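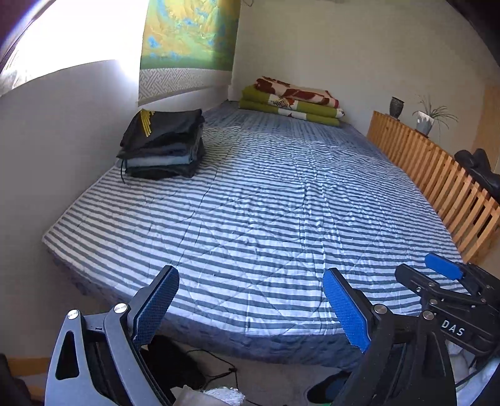
Wendy Dawber told me she would believe in household robots on the day one of them put away her family's washing without being asked twice. I've pinched her test for this chapter, so you'll meet it again in the exercises (sorry, Wendy!).

Chapter 4. Can It Make the Bed Yet?

I used to think the hard chores were the heavy ones. Then I spent a December at Paltwood trying to get an arm to fold a T-shirt, and I came home with a new respect for anybody who can do it while watching telly. A tin of beans keeps its shape when you pick it up. A shirt has a different shape every time, and so does a quilted cover with creases running down it, or a drawstring trailing out of a stack of folded clothes. Your fingers sort all that out before you've noticed there was a problem.

Our best run was 64 shirts out of 100, which made us very cheerful until someone moved the table and we dropped to 24. The shop floor is kinder, I'll admit – at Damix the parts arrive the same way up, all shift long, and the machines there earn their keep.

So is the answer yes or no? I'd say "some of it, slowly", and I'd like you to argue with me. We'll start with grip, and with why squeezing harder is nearly always the wrong idea when the thing you're holding is cloth.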